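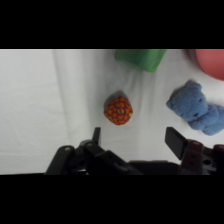 Orange ball on white cloth, with parts of a green object and a pink rounded one.

Datasets > Household > Small Objects > Stirumine Cloth Set

Stirumine Cloth Set: README

12 shares | 3 comments

Summary

The Stirumine Cloth Set is a collection of 1,554 pictures of small objects lying on fabric. There are 275 objects and 29 pieces of cloth. The objects are the kind of thing that ends up in a toy bin or a kitchen drawer: balls, blocks, lids, spools, cups, bowls, sponges, bits of play food. Each one has a short entry in objects.csv, and each cloth has one in cloths.csv.

The set was put together by Halyna Kravets at Skendska. Most of the objects came from two household donations and a box of odds and ends from the Chornovol play library. The rest were bought secondhand.

What is in the folders

pictures/ – all pictures, in four subfolders by cloth color (white, light, dark, patterned)
objects.csv – one row per object: ID, short name, main color, surface, rough shape
cloths.csv – one row per cloth: ID, color, weave if known, size when laid flat
layouts.csv – which objects were set out together, and on which cloth
notes.txt – running notes made while the layouts were done, lightly edited

How things were laid out

The cloth goes down first and gets one pass with the hand. It is not ironed. Folds and creases from storage stay in, and so do the small wrinkles that form when something is set down or nudged. Several people who tried the first version asked for flatter cloth. We tried it for part of November and went back, as the pressed fabric looked nothing like the tablecloths and sheets people have at home.

Objects are placed loosely, usually with space between them. There is no fixed grid. An object may be only partly in view, and the layouts file lists it anyway. If you need whole objects only, filter on the column full_view in layouts.csv.

Naming

Names in objects.csv are short and plain: "orange ball, small" and so on. Please do not read more into a name than it says. Where only part of an object shows in a picture, the picture label describes that part ("green, smooth, rounded edges") and leaves the shape field as "unsure". The same goes for large curved things. A pink curve at the edge could belong to a ball or a bowl, and the label for that picture says so, even if the object list could settle it.

Colors are named by eye, in daylight, by one person. Orange and red-orange are both entered as orange. Salmon and coral both go under pink. White cloth covers everything from bright white to slightly gray.

Surface is one of: smooth, fuzzy, woven, bumpy, mixed. Patterned balls gave us the most trouble. A honeycomb pattern can be printed, molded or knitted, and it is hard to tell from a picture. The small balls with that look are entered as "mixed" across the board.

Known problems

- White cloths are overrepresented. They make up the largest of the four subfolders.
- Soft shadows under pale objects were sometimes labeled as stains in the first release. Most have been fixed – send the file name if you find another.
- Two of the dark cloths came from the same bolt and are hard to tell apart. Treat them as one if it matters.
- Very shiny objects were left out, apart from a few spoons that were already in the donation.
- Object sizes were not measured. "Small" and "large" are relative to the other things in the same group.

Uses

The set was made for sorting and naming exercises: find the ball, group by color, pick out things with a similar surface. It has also been used by Zadel for testing color names in their picture dictionary. It is a poor choice for anything that depends on true size or exact color.

Changes

The current release adds the play food group and drops a batch of duplicate layouts. IDs from the earlier release still work. The cloths file has a new column, creases, with the values few, some and many. It was filled in quickly and could use a second look.

Contact

Corrections and questions go to Halyna Kravets at Skendska. Please include the object ID or the picture file name.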